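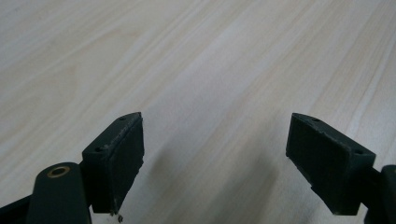
So why do people stop keeping a food diary? In our sample, most of them got tired of writing down the same breakfast. I went in expecting guilt to be the big one, and guilt did come up, but boredom beat it easily.

3.2 Who quit, and when

We started with 1,366 diaries from the Drultow mailing. Leanne Treloar and I read the first 500 by hand before we let anybody sort them by computer, and I'm glad we did, because people write the strangest stuff in the margins (recipes, phone numbers, a long complaint about a neighbor's rooster). A diary counted as "quit" once it had 4 blank days in a row. Amber Wragg wanted a week. We tried it her way too and the curve in Figure 3 hardly moved, so we stuck with the shorter gap.
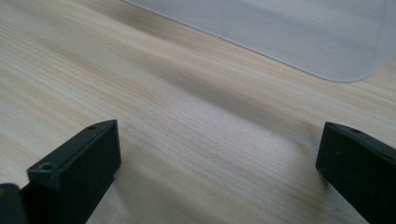

The drop came early, mostly before the second weekend, and after that the line goes pretty flat. If you made it through that stretch you were likely to hand in the whole thing. Ekpo saw the same shape in the Dokora pilot, though his people were paid and ours only got a pen!

Figure 3. Share of diaries still being filled in, by day. Solid line: four-day rule. Dashed line: seven-day rule.

Snacks are the messy part. Breakfast gets written down at breakfast, but snacks get written down at night, all in a lump, and I don't trust those entries much. Kipchumba Mrema called 75 of the diary keepers back in August and asked them to go over one evening with him out loud. 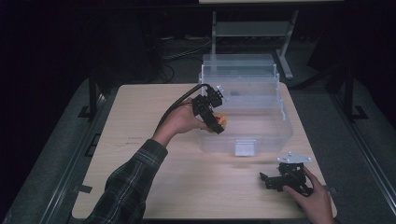 Nearly everyone remembered something extra – usually a drink, and usually one with sugar in it. We didn't add those back into the totals. Shirley Stockdale argued that we should have, and her reasoning is in the appendix along with the corrected numbers, so readers can pick. My own feeling is that a diary should stay the way its owner left it, holes and all.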